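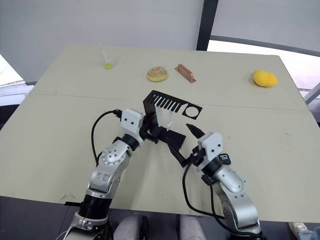
Häufige Fragen zur Beschaffung eines Zweiarmplatzes

Was gehört zum Grundpaket?
Zwei Arme, zwei Parallelgreifer, Steuerung und Software Menari. Der Tisch ist nicht enthalten. Wer schon einen stabilen Arbeitstisch hat, kann ihn meist weiterverwenden, auch wenn die Platte aus zwei Teilen besteht und Kratzer hat.

Kaufen oder mieten?
Trundar vermietet den Platz ab 3 Monaten. Bei längeren Vorhaben ist der Kauf in der Regel günstiger. Die Miete wird bei späterem Kauf zur Hälfte angerechnet.

Welche Nebenkosten werden oft vergessen?
Ersatzbacken für die Greifer, Kabel, Prüfteile und die Einweisung. Wir empfehlen, dafür im ersten Jahr 2000 Euro gesondert einzuplanen. Kabel, die außen am Arm hängen, verschleißen schneller als die Mechanik und sollten als Ersatzteil im Schrank liegen.

Brauchen wir wirklich zwei Arme?
Für reines Umsetzen einzelner Teile genügt einer. Soll ein Kunststoffteil frei über dem Tisch gehalten und von beiden Seiten gegriffen werden, sind zwei nötig. Ein zweiter Arm lässt sich nachrüsten, die Steuerung muss dann aber von Anfang an dafür bestellt sein.

Welche Gegenstände brauchen wir für die Abnahme?
Neben den eigenen Werkstücken möglichst verschiedene Formen und Oberflächen: etwas Durchsichtiges, etwas Weiches, etwas Rundes, einen länglichen Block. Das kostet wenig und kann aus dem Haushaltsbedarf stammen.

Wie lange ist die Lieferzeit?
Ab Lager Prodedberg 4 Wochen. Bestellungen, die nach Februar eingehen, können länger dauern.

Wie viel Schulung ist enthalten?
Ein Tag vor Ort für bis zu 3 Personen. Weitere Schulungsstunden kosten 96 Euro.

Wer erstellt das Angebot?
Nhi Khúc, Vertrieb. Bitte Raummaße, Tischhöhe und ein Foto des Werkstücks mitschicken.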